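Members who missed the spring visit to Grirnstead have been asking what we saw there, so here are some notes. Two groups went out in April, the first at 9 in the morning and the second after lunch, with 34 people signed up in all. Parking was easy. The building has no sign on the street side, and a few of us drove past it.

Ifeoma Sani met both groups in the lobby and gave a short talk on what the lab does. The work falls under a project called Sestoto, now in its second year, which deals with household jobs: fetching, putting away, clearing a table. She said the team picked the kitchen first because everyone who visits has an opinion about how it ought to be done.

The demonstration room is small, so we went in a few at a time and stood along the hall side. The job that day was moving apples from a refrigerator to a yellow basket on the desk next to it. Lâm Bạch ran the session from a laptop and answered questions between runs. The robot is full height, with two arms and five fingers on each hand, and most of its cabling hangs on the outside. Lâm said covers exist for some of it, but they come off so often for repairs that the team has stopped putting them back on.

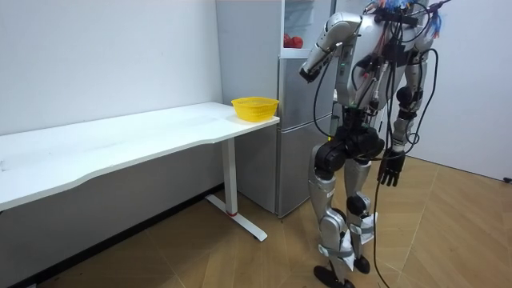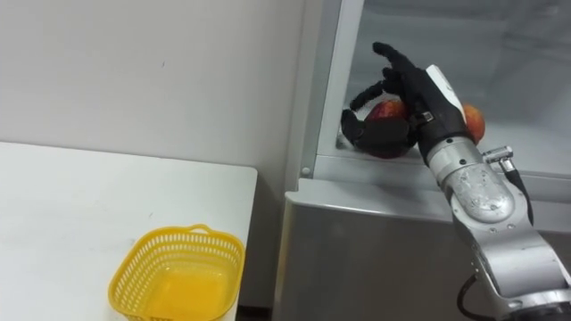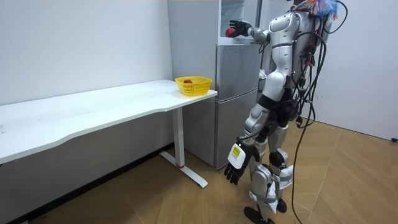
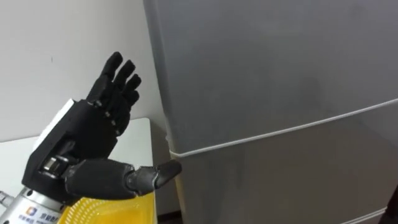
Apples, refrigerator and basket at the Grirnstead demonstration. The second picture shows the grip on the apple from the robot's side.

Most of the questions were about the hands. Lâm explained that closing the fingers is the easy part, and that choosing where to put them takes far more work – a shelf lip or a second apple close by can change the whole approach. The team has logged 2,000 practice grasps so far on fruit alone. Eggs are on the list for later in the year.

Someone in the afternoon group asked about cost. Ifeoma said she could not give a figure for a research machine, and that nothing in the room is for sale. She also said the lab has no plans to test in private homes yet.

Coffee was in the Prutarach room upstairs, where the slides from the talk were left running. Ifeoma has agreed to send us a copy, and it will go out with the next mailing. Grirnstead can take 2 more groups in the fall. If you would like a place, put your name on the sheet at the front desk and say whether you prefer morning or afternoon. Closed shoes are required, and bags stay in the lobby.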